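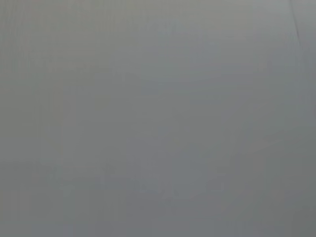
I once told a woman at church I'd pray for her knee, and the next time I thought about that knee was when she asked me how the praying was going. I said "faithfully." Then I went home and started a prayer list, with a short entry for myself at the top.

If your memory works like mine, you may want one too. It takes an evening to set up and 12 minutes a day after that.

## What you need

- A pack of index cards. Mine are Clisix, bought in a pack of 200, which was optimistic.
- A pen that stays with the cards
- A small box. A recipe box is fine, and so is whatever the checks came in.

I tried doing this on my phone. I would open it to pray for the missionaries and come to my senses reading about gutter guards.

## Setting up the cards

1. Write one name or need on each card. "Everybody at work" is a way of praying for no one at work.
2. Under the name, put the request in plain words. The Lord does not need the full medical history, but you'll need enough to remember which surgery it was.
3. Put the date in the corner.
4. Leave the back blank for answers.

Sort the cards into two stacks. The daily stack is family, anyone in real trouble, and the person you are currently annoyed with. Keep it under ten. Everything else goes in the box.

## Using them

Go through the daily stack first, then pull three cards from the front of the box. When you finish with those, put them at the back. With 29 cards in the box, everyone gets a turn within ten days, and you never face the whole pile before coffee.

Say the name out loud if you can. I pray in the car before work – parked, eyes shut – and the neighbors have stopped knocking on the window.

If your mind wanders to someone who isn't on a card, go ahead and pray for them. I used to fight this. Some of those turned out to be the calls I most needed to make.

## When something changes

Write it on the back, even if it isn't the answer you asked for. I have a card from August that just says "No. Still asking why." It's still in the box.

Every couple of months, read the backs. Give yourself 20 minutes and maybe a tissue.

And if you told somebody you'd pray, make the card before you leave the parking lot. The knee is doing fine, by the way. She's on to the other one now, and it has its own card.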